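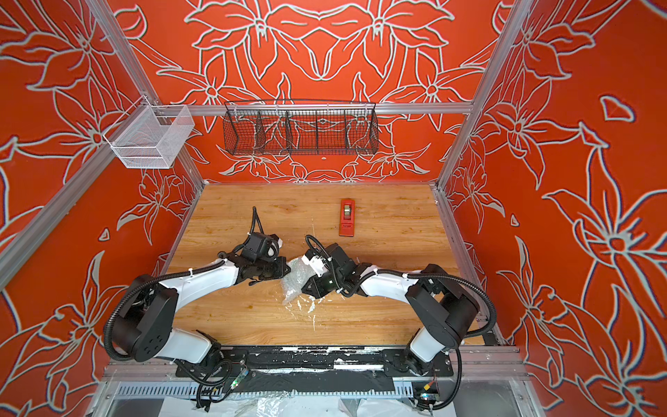 Two arms at the bench, with the lilies behind.

Progress report to the Flinell fund, 10 January 2019

Hello all, and happy new year! Since I wrote in November the car audio evening course at Bastbridge has properly got going, so I've got plenty to tell you.

We have 9 learners signed up, and seven of them have now built and fitted a working amplifier kit from scratch (power cable, fuse, earth, remote wire, the lot). The other two are stuck on noise. One has a whine that rises with the engine revs, and we've moved the earth point twice without shifting it. I think the signal leads are running too close to the power cable, so the carpet's coming up again next week – sorry, carpet.

Money next. Of the £2000 you gave us, the biggest slice went on cable and fuse holders from Mertens. I'd planned on cheaper stuff, but the first reel was thinner than it said on the label and I sent it back. That cost us a fortnight. I've still got 25 metres of the good cable left, enough for the spring group if we're careful with our cutting.
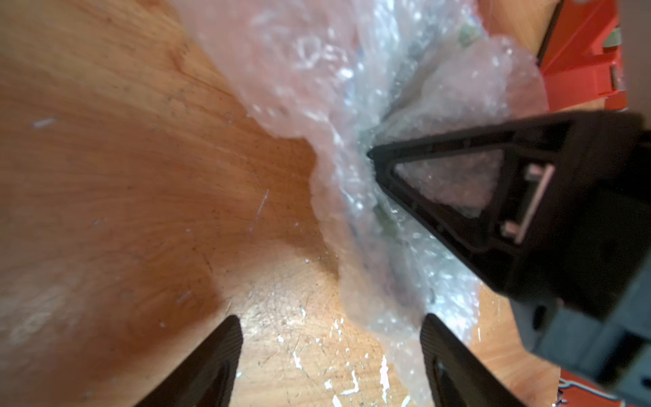 Bubble wrap on the tabletop.

The Lelley sessions are behind, I'm afraid. The hall there has no parking near a socket, so we can't keep batteries topped up while people test their systems. I've asked for the side gate key and I'm waiting to hear. If it's a no, I'd like to bring the Lelley lot over to Bastbridge and use the room hire money for their travel. Would you be all right with that? I'll need a yes or no before I book anything.

Still to do: the handout on setting gain, and a second multimeter.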